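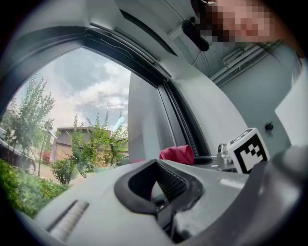
About Gimia Tips

Hello and welcome, whether you've been with us since the early newsletters or you've only just wandered in looking for a double for tonight's games. We write about soccer betting for people who enjoy the sport first and like to have a few dollars riding on it second. Most of what you'll find on the site is free to read, and the paid part is small enough that we can explain it in a paragraph or two further down.

Gimia began as an email passed between friends who had season tickets at Wistthorpe and a long drive to every away game. Somebody had to pick the weekend's matches, somebody else had to argue, and by the time we got to the parking lot there was usually a list. The list got forwarded to a brother-in-law, then to his office, and before long strangers were writing in to ask why we'd left out the late kickoff. We put up a website the following April, mainly so we could stop copying and pasting addresses, and we've been tinkering with it ever since (the mobile menu is still not quite how we'd like it, and yes, we've read your messages about that!).

What we cover

Our heart is in the lower divisions. The big leagues get written about everywhere, and we do preview the main televised games, but we're happiest with a rainy fixture between two mid-table sides where the price looks a bit generous and the home team has a new left back. The Tratby page is one of our busiest, which surprised us at first, because the club doesn't draw large crowds. Their supporters do like to read, though, and they're quick to put us right when we get a lineup wrong.

Each preview gives our pick, the price when we wrote it, and the thinking behind it in plain words. Prices move, sometimes a lot, so please check before you place anything. If a team sheet comes out and changes our mind, we add a note at the top with the time on it and leave the original wording where it was.

How we keep score

Every tip goes into the results log at one unit, win or lose, and it stays there. Last season we logged 1,203 tips across 14 leagues. You can sort them by league, by bet type or by month, and some of those months make for uncomfortable reading – last winter was a long one for anybody who followed our draws. We'd still rather you saw it all before deciding how much notice to take of us.

How we pay the bills

There are two ways money comes in. Some bookmakers pay us a fee when a reader opens an account through a link on our pages, and those links are always labeled. The other is the Reddy, our members' newsletter, which goes out two mornings a week with longer write-ups and the small-league notes that don't fit anywhere else. Nobody pays us to tip a particular team, and our writers don't see which links are doing well.

Please be careful

Betting should come out of the same pocket as your movie tickets and your takeout. If it has started to come out of the rent, or you're betting to win back what went yesterday, please stop and talk to someone. Our Safer Betting page lists free help lines and shows how to set deposit limits or close an account. We only write for adults, and we'd ask you to check what's legal where you live.

Getting in touch

Use the form on the Contact page for corrections, questions, or just to tell us about your club. We read everything, although replies are slower when there's a full midweek program. If you write about soccer yourself and fancy trying a preview or two, we're taking samples for the second half of the season until 16th November. Send us one match, any league, and tell us what you'd back and why.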